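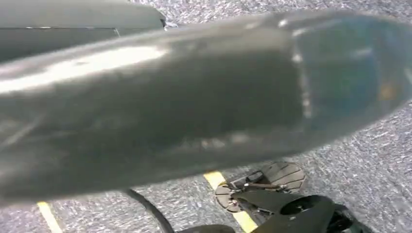 A student in the June group asked whether comic timing on the page can be taught at all, given that the reader sets the pace. The position taken in this unit is that it can, within limits. Prose controls pace through sentence length, word order and the placement of the paragraph break.

Unit 3: Delay and release in short humorous prose

Set text: "The Brakutitz Ferry", in the Cumesik course reader.

Terms
Set-up: the material that fixes an expectation.
Turn: the word or phrase that defeats it.
Tail: anything printed after the turn in the same sentence.

As a general rule, keep the tail short. In the ferry story the turn falls on the final noun of the second paragraph, and the tail is nil. Compare the earlier draft reproduced in the reader, where a clause of explanation follows. The meaning is unchanged and the emphasis shifts to the clause.

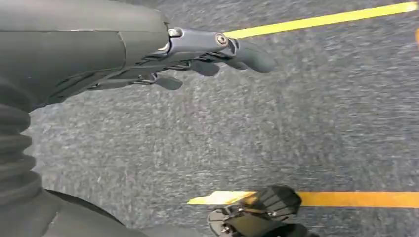
Reading time: 3 minutes

Delay is the distance between set-up and turn. Short delay favours wordplay. Long delay favours character, as the reader must hold a belief about someone long enough for it to be overturned. Esquivel, the narrator of the set text, declares himself a careful man in the first line and is not contradicted until about 200 words later. The intervening detail (the timetable, the labelled thermos, the spare bootlaces) is neutral in tone. Colourful adjectives at this stage would signal the turn early.

Repetition is a special case. The first instance establishes, the second confirms, the third may vary. A fourth needs a change of speaker or setting. 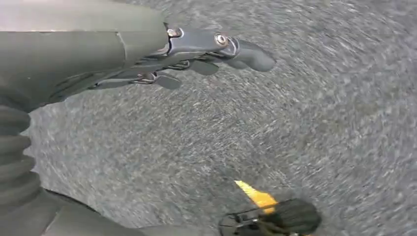

Exercise

Write a set-up and turn in no more than 100 words. Revise to 38 without altering the turn. Mark the tail in pencil on both versions. Submit both with your Flultura workbook.

Revised July 1999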